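Thread: notes on the Tradwood extending table after 7 months of use. Short version: good joinery, awkward leaf storage.

1/ The top runs on steel slides made by Lauritsen. Travel is smooth for the first two thirds, then tightens. A little dry lubricant fixed mine. Don't use oil, it collects dust.

2/ The leaf weighs 10 kg and has no handle. It stores under the top on two felt rails. To get it out you have to pull the table fully open, so leave 30 inches behind the head chair.

3/ Legs attach with a corner plate and a single bolt each. Retorque in October or whenever the heating comes on. Mine had all backed off by a quarter turn.

4/ Finish is hardwax oil. Water rings come out with a gray pad and a thin recoat. Lacquer would resist more and repair worse.

5/ Compared with the Lukel version: same slides, thinner apron, 23 mm top. The Lukel flexes at the center joint when extended. 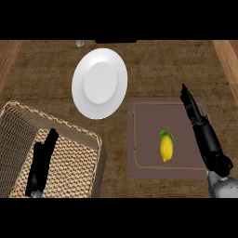
White plate on a brown wood tabletop. Render.

6/ The Bedavero bench fits under the apron with the cushion off. With the cushion on, it doesn't.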